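Mug (drinking vessel)

A mug is a drinking vessel with a handle, generally used for hot drinks such as tea, coffee and cocoa. It is taken without a saucer and holds more than a teacup. Together with the lunch bag, it is among the personal articles most often kept at a place of work or study.
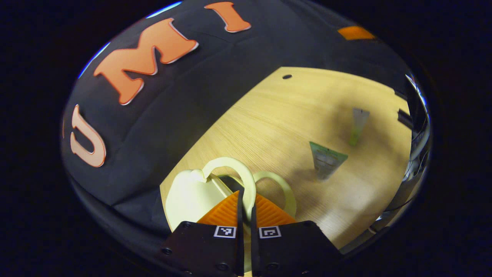 A pale cream mug on a light wooden tabletop.

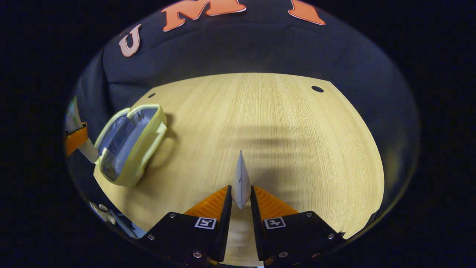 Form and materials

Most mugs are cylindrical or slightly rounded, with a flat base and a single looped handle large enough for two or three fingers. Earthenware and stoneware are the usual materials. Porcelain, glass, enamelled steel and plastic are also found. Pale glazes such as cream and white remain common in canteens, where pieces bought in different years have to match.

Lunch bags

The insulated lunch bag is a soft container for carrying a meal. It normally has a padded wall, a short carrying loop and a reflective lining that slows the passage of heat. The lining is wiped out after use and the bag left open to air. Drinks are carried in a closed flask or bottle, and the mug stays at the table.

Workplace use

Practice varies between common stocks of mugs and personal ones. The Dolcombe survey of staff kitchens, compiled by Marlene Ehlers and Lutz Tiedemann, recorded 1,478 mugs, of which 288 had no known owner. Three kitchens kept no common stock at all. Ehlers attributed the unclaimed pieces mainly to changes of staff.

See also

Beaker
Teacup
Lunch box
Vacuum flask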